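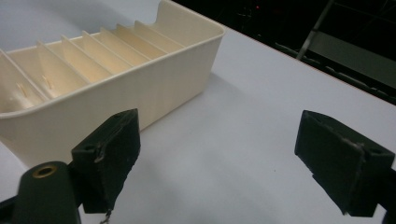

The Drawer Comes Out First: a talk with a home organizer in Ullinbridge

5 minute read

She has been sorting other people's drawers for a living for nearly 4 years. Before that she worked the parts counter at Malinowski, a hardware store in Ullinbridge, where every screw and washer had a bin and a number. She asked that we leave her name out, as most of her clients live within a few blocks of each other and can guess whose kitchen she is talking about.

We met at her kitchen table. I wanted to ask about small things: toothpicks, skewers, twist ties, birthday candles, the stuff that ends up at the bottom of the drawer under the dish towels. She said that is where she starts in most houses.

"People want to start with the pantry because it looks worse," she said. "I start with the small drawer by the stove. You can finish it in one visit, and you can see whether the person likes living with dividers or hates it. Some people hate it."

Her usual tool is a long open tray with upright dividers running across it. She likes plastic for kitchens and a light color for all rooms. "Dark trays look nice in the store. Then you drop a bay leaf in one and you never find it. With cream or white you see the crumbs, and you wipe them out."

I asked how narrow a compartment should be. She said people go too wide.

"A wide slot is a little junk drawer. You put in the corn holders, then a battery on top, then a rubber band. If the slot is narrow, one kind of thing goes in and you're done. Toothpicks in one. Skewers in one, if they're the short kind. Long skewers don't go in a tray at all. I stand those in a jar."

She does not like to leave toothpicks in the box they came in. The lid comes off, she said, and then the drawer is full of them. She pours out a couple dozen and keeps the rest on a high shelf. One client in the Graseck apartments had 1,064 of them in a single drawer, mixed in with the flatware. She knows the number because the client's son counted them for something to do.

"He got a dollar for it," she said. "I would have paid more."

Her method is plain. The drawer comes out of the cabinet and gets emptied onto a towel. The inside is washed and left to dry while the pile is sorted. She measures the drawer front to back and side to side, and also the height, which she says is the one people forget.

"They buy a beautiful tray and the drawer won't close. I did it myself, in my own house. That tray is under the bathroom sink now with cotton swabs in it."

Nothing goes back in until the tray is sitting where it will live. She fills the front compartments first, with whatever gets used every day, and leaves at least one compartment with nothing in it.

"Clients always want to fill that last one. I ask them to wait a month. Something will turn up that needs it."

A visit costs $55, and she brings no products with her unless asked. For trays she sends people to Plestero, a housewares shop two doors down from the bank, though she said a shoebox with cardboard strips does the same job for as long as the cardboard lasts.

I asked about labels. She uses them for children and for offices. In a kitchen drawer she skips them – anyone can see what a toothpick is. She made an exception for a man of 84 whose daughter cooked for him on weekends and could not find anything. They used masking tape and a marker, and the daughter did the writing.

Her busy time starts in October, when people remember that relatives are coming. By February it is slower and she gets to her own house. The drawer by her stove was next on the list when we spoke.

"It has soy sauce packets in it," she said. "I'm not going to show you."

Posted 13 February 2022

Comments (3)

drawerful
The height thing got me too. Returned two trays before I thought to measure it.

Mrs. K on Elm
How do you get the dust out of the corners between the dividers? Mine are fixed and a sponge won't fit.

pantrymoth
@Mrs. K on Elm Old toothbrush and dish soap, then rinse it in the tub and stand it on end.

Contact us | © 2022 All rights reserved | Back to top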